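Home Forum Data collection Search Log in

How many start positions for one pick task?
Posted by wcuervo, September

Hello all. I record examples for a policy at Jilldale: fruit into the basket, two cameras. My colleague Wilson Ccori wants 2000 episodes. I would stop much earlier.
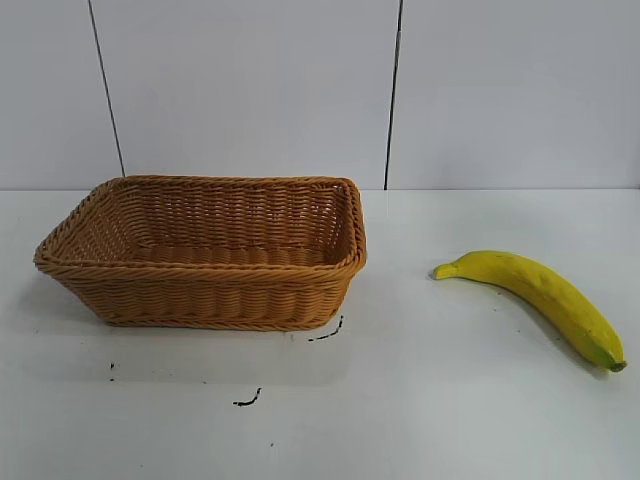
Start positions are my main doubt. I move the fruit by hand before every episode, and I notice that I like to put it far to the right, with the stem pointing to the basket, as with the banana there. Should I follow a printed list of positions?

noncombe_8
Yes, a list. Your hand has habits and the policy will learn them.

bedoya
I don't agree. With a list you get a grid, and between the points it is weak. Throw a dice for the angle.

noncombe_8
I had a grid with 20 points and it was fine.

wcuervo
Thank you both. Second question, the wrist view. Do you keep parts like this? 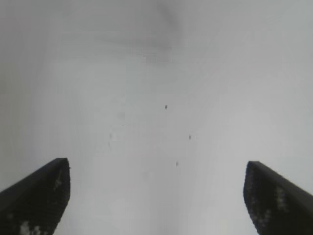

Wrist camera, fingers apart, only the white surface and three dark specks.

bedoya
Keep them. It must also learn what to do when it sees nothing.

noncombe_8
I cut them if they are longer than 2 seconds. And clean the table, it can learn the specks also.

wcuervo
Wilson says the marks must stay. We will discuss.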